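Orkside Home Forum > Laundry & Linens > Folding

We use cookies to keep you signed in and to remember your settings. Accept | Manage preferences

Thin blouses: fold or hang?

mudroom_mel
21 October 2022
I moved to a smaller place and lost half my closet. I have 39 inches of rod and one dresser with deep drawers. Coats and dresses take most of the rod, so the blouses have to go somewhere else. Most of them are thin, button front, a few with a pocket. I fold them on the bed and they look fine until I pick them up, then the placket slides and the whole thing twists. Is there a way to fold these that holds, or should I give up and hang them?

tarn268
Hang them. Thin fabric creases at every fold and you end up ironing before work. I used to have 24 shirts in drawers and I ironed all of them twice, once after washing and once before wearing. Slim hangers will get more on that rod than you think.

Kavitha Pinto
I fold mine and have for years. Button the top button, the middle one and the bottom one. Lay the blouse face down and smooth it from the center out with your palms. Sides in, sleeves straight down along the sides, then thirds from the hem up. The buttons are what stop the placket from sliding. If you skip them it will twist no matter what you do after.

mudroom_mel
I was only doing the top one. Will try three.

oldgus
What are you folding on? A bed is too soft. You push down and the fabric sinks with the quilt. I use the top of the dryer, or the kitchen table with a towel on it.

Kavitha Pinto
A bed works if the cover is pulled tight. I don't have a table big enough for a long sleeve anyway.

oldgus
Pulled tight is still a mattress under there. We can disagree on this one.

Emese Hajdu
Two things on thin fabric. First, fold it soon after it comes out of the dryer, before it sits in the basket. Second, look at the hem. If it's overlocked and curved, the edge won't line up when you fold in thirds, and trying to force it gives you a ripple across the front. I fold the curved part up first so I have a straight edge to work from, then do the thirds. It adds a little bulk at the bottom and I can live with that.

tarn268
That bulk is a crease across your stomach by the afternoon.

Emese Hajdu
I tuck mine in, so it doesn't show. If you wear them out, roll the last part loosely and don't press it.

mudroom_mel
Mine are a mix. Does anyone use a folding board? I saw the Vatgate one and a cheaper one from Muvgate.

oldgus
Had the Muvgate. Good for T-shirts. A thin blouse slid around on the plastic and I gave it to my sister.

Kavitha Pinto
Cardboard grips better than plastic. Cut a piece 16 inches tall and a bit narrower than your drawer, and fold around it, then pull it out.

mudroom_mel
OK, I did the whole pile last night. Three buttons, face down, hem up first on the curved ones. Most of them held when I lifted them. The pocket ones are still a pain because the opening gapes and catches on the next shirt in the stack. I'm keeping the two worst on hangers and the rest are in the drawer standing up. Pink one before I got to it, on the bed (sorry oldgus):

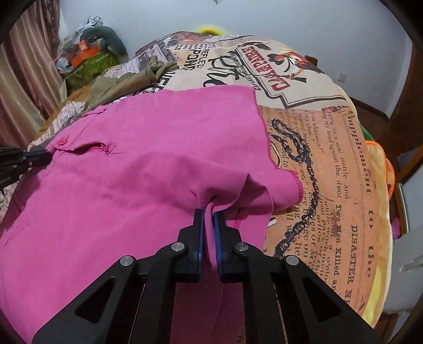 tarn268 wrote back that two on hangers was a start, and that the rest would follow by January once the ironing got old. For the pocket ones, try laying a sheet of tissue over the front before you fold. It keeps the opening flat and the next shirt slides past it.

Related threads
Sadeghi drawer dividers, worth it for deep drawers?
Getting pleats to lie flat without an iron
Fitted sheets, the corner method
Slim hangers that don't leave shoulder bumps
How many towels for two people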